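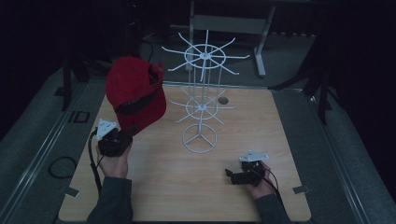
What is a countertop cap rack used for?

A countertop cap rack holds baseball caps and similar headwear off the surface of a table or counter, so that each cap can be seen and removed separately and the crown is not flattened by stacking.

Countertop cap rack

A countertop cap rack, also called a cap spinner, hat spinner or tabletop hat tree, is a small freestanding display fixture for brimmed caps. The usual form is made of coated wire and has a flat base, an upright section, and one or more levels of arms that radiate from a central ring. In most models the arms turn around the vertical axis. The fixture is used in souvenir shops, sporting goods stores, market stalls and trade show booths, and to a lesser extent in homes.

The term does not normally cover floor-standing hat racks, wall grids, or the molded head forms used for dress hats and millinery.

Construction

Base. The base of a wire cap rack is commonly a ring braced by spokes that meet at a hub. An open ring uses less material than a plate and lets the counter show through. Its outside diameter sets the stability of the fixture. On a well-proportioned rack, the ring reaches far enough outward that one loaded arm cannot tip the stand when the opposite arm is empty. Wire bases are light, and some manufacturers supply a steel disk that drops over the hub as ballast.

Upright. The upright may be a single tube or a group of parallel rods. Rod uprights are welded at the base and tied together at each level. Tube uprights are simpler to pack flat but tend to loosen at the socket after repeated assembly.

Levels. A level, sometimes called a tier or wheel, consists of a ring and its arms. Tabletop models generally have two levels; taller versions with 3 or 4 are sold for use on low plinths. The vertical gap between levels has to exceed the hanging height of a cap, or the brims of the upper row will rest on the crowns below.

Arms. Each arm is a length of wire bent upward at the end. The bend keeps the cap from sliding off when the rack is turned. Arm tips are finished by rounding, by a small ball, or by doubling the wire back on itself. Cut ends left unfinished will snag knit fabric and the mesh panels of trucker caps.

Finish. White and black powder coating are the most common finishes. Chrome plating is found on older stock. Vinyl-dipped arms are used where the merchandise is delicate, although the dip splits in time at the bend and exposes the wire.

Rotation

Rotating racks turn on a plain sleeve or on a ball race. A sleeve is a tube fitted over a pin and needs no maintenance beyond cleaning. A ball race turns more easily but continues to spin after it is released, and lightly seated caps can be thrown off. Friction washers are added to some models to slow the motion. On certain racks all levels are fixed to one shaft and turn together; on others each level turns by itself. Independent levels let a customer search one row without disturbing the next.

Hanging methods

Caps are placed on a rack in one of three ways.

By the back opening. The arm passes through the gap above the adjustment strap, and the cap hangs with the brim downward. The method is quick and secure. It is not available for fitted caps, which have a closed back.

By the crown. The arm enters the cap from below and the inside of the crown rests on the bend. The front panel faces outward, which suits embroidered designs. A narrow arm tip leaves a point in soft crowns if the cap stays in place for a long period.

By the strap. The closed strap is looped over the hook. This puts the load on the snap or buckle, and unstructured caps twist to one side. It is used mainly where space between arms is limited.

In each method the cap is held by the lower edge or the brim while it is brought to the arm. Pressing on the crown to seat it creases the buckram backing of structured caps.

Loading

A rack that is loaded on one side only leans toward that side and may walk across a smooth counter as it is turned. The customary practice is to fill opposite arms in pairs, starting with the lower level. Unloading follows the reverse order. Where stock is too low to fill every arm, the caps are spread evenly and the vacant arms left between them.

The number of caps per arm depends on arm length. Short arms take a single cap. Long arms accept several nested caps of one design, with the front cap serving as the display piece. Nesting raises capacity but makes it harder for a customer to reach sizes at the back.

Placement

The rack is set far enough from the counter edge that the arms, including the brims of hanging caps, do not project into the aisle. The base ring must lie flat. On desks and tables fitted with a cable grommet, the ring should not bridge a raised grommet rim, which lets the stand rock. Flush grommets cause no difficulty. Laminated and varnished tops are sometimes protected with felt pads under the ring, and pads also reduce creep during rotation.

Direct sunlight fades dyed cotton, with red and navy among the colors most affected. Racks kept in shop windows are turned by a fraction of a revolution each day so that the same caps are not exposed throughout.

Commercial forms

The Ebihara pattern is a two-level rack with rod uprights and a spoked ring base. It takes its name from the wire goods works at which Chiharu Arai drew up the first version. Arai's design replaced a solid pressed base with a bent ring, which allowed bases to be nested in the shipping carton. The works sold the rack as Model 333. A larger version with longer arms and a ball race followed as Model 606 and was bought chiefly by sports outfitters.

The Harndale pattern has a tube upright and removable arms that plug into a drilled collar. It packs into a narrow box and is favored by traveling vendors. Loss of arms in transit is its principal fault, and spare sets are sold separately.

The Lostov pattern is a countertop rack with a fixed shaft and independent levels. It was first offered through the Dirnia store fixture catalog and remains in use in stadium shops. The levels are held at height by set screws, which have to be retightened at intervals.

Maintenance

Dust collects on the upper side of the arms and transfers to the sweatbands of light-colored caps. Arms are wiped with a damp cloth and dried before restocking. Chips in powder coating are touched up with enamel; bare steel will leave rust marks on damp fabric. A squeaking sleeve is cleaned and treated with dry lubricant. Oil is avoided because it runs down the shaft to the lower level.

Bent arms can be returned to position by hand if the weld at the ring is sound. An arm with a cracked weld is taken out of use until the joint is repaired, and the arm opposite is left empty to preserve balance.

See also

Hat rack
Millinery block
Slatwall
Store fixture
Trucker cap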